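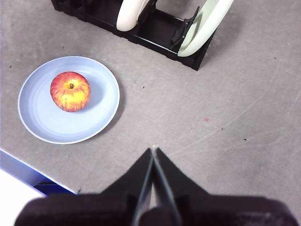 Scratches on a gray matte tabletop, and a question about plates

Kitchen & Table forum > Surfaces and Dishware
2,979 views

mintrim
Hi all! Long-time reader, mostly in the bread section. I've had this gray work table since April and I love it, but the right-hand side is covered in these long curvy scratches and I'm starting to see them every time I walk in. The left side, where my blue plate is sitting with the apple on it, doesn't bother me nearly as much. They're pale, they go in big arcs, and you can't feel most of them with a fingernail. I don't know what the top is made of (it came with the apartment stuff I bought off the previous tenant).

Two questions. Can I get these out, or at least make them fade? And does anyone else think the dish rack is to blame? It's the black plastic one, it lives at the back of the table at an angle, and I shove it around a lot when I need space to roll out dough.

potsandprose
My money's on the plates and not the rack. Turn one over and run a finger around the bottom ring where there's no glaze. Some of mine are like sandpaper! I wrecked a brand new table in a month just sliding bowls over to people.

That blue is so pretty by the way. Is it the Orkesum one with the ridges inside?

mintrim
Not Orkesum, no name on the bottom at all. I got it at a church sale, and I bought it for the thin white rim. The creamy one and the mint green one standing in the rack came from the same table at the same sale, hence the user name.

Just checked the bottoms. The blue one is smooth. The mint one is... not smooth. Hm.

Nigel Wragg
I'd disagree with potsandprose. Unglazed feet leave short marks, because you lift a plate after a few inches. Long arcs are what you get when something heavier swings around one corner. A loaded rack with a bit of grit under the foot will do that nicely. Pick the rack up and look underneath before you go sanding your plates.

potsandprose
Nigel, I've pushed a serving platter the whole length of a table and so has everybody with kids. Those marks were not short.

Nigel Wragg
Fair enough, I don't have kids. I still say look under the rack.

lowercase_dot
Does it matter which? Felt pads on the rack, lift the plates, done. As for getting the scratches out, you really need to know what the surface is first. Please don't put 200 grit on it like I did with mine. I had a lovely shiny oval in the middle of a matte table and ended up keeping a fruit bowl on it for two years.

Kirsten Holst
Felt pads under a dish rack get soggy and then they smell. Ask me how I know. The little clear silicone bumpers are better, and you can wash them. I get the Draver ones in a bag of 100, which is way more than any sane person needs, but they also go on cabinet doors and picture frames and the bottom of the toaster.

For the scratches, try a damp cloth and a tiny bit of dish soap first, and rub along the mark. Some of those pale lines are stuff left ON the table (plastic, glaze, whatever) and they wipe right off. If they're still there once it dries, they're real.

lowercase_dot
OK yes, bumpers. I take back the felt.

mintrim
Update! I did the soap thing on Tuesday while dinner was in the oven. Quite a few of the faint ones came off, which I did not expect at all. The long ones going down toward the right corner are still there, so I guess those are mine forever. Also looked under the rack — there was a crumb of something hard stuck to one of the feet. It could be sand, could be very old rice.

Nigel Wragg
I'll say nothing.

potsandprose
You just said it, Nigel. And she still has a rough mint plate!

mintrim
You're both getting credit. Going to rub the bottom of the mint one with the fine side of my knife stone and see if that helps. Kirsten, do the bumpers stay put on a squared foot? Mine are pretty small.

Kirsten Holst
They do if you dry the foot properly and leave it upside down overnight before you load it. Trim them with scissors if they stick out.

ovenmitt_jo
Only here to ask what kind of apple that is, with the yellow and orange streaks. It looks like the squat ones my grandmother grew and I've been hunting for them for ages.

mintrim
No idea, sorry! They were loose in a bin at the farm stand with just a price on it. I'll ask next time I'm over there.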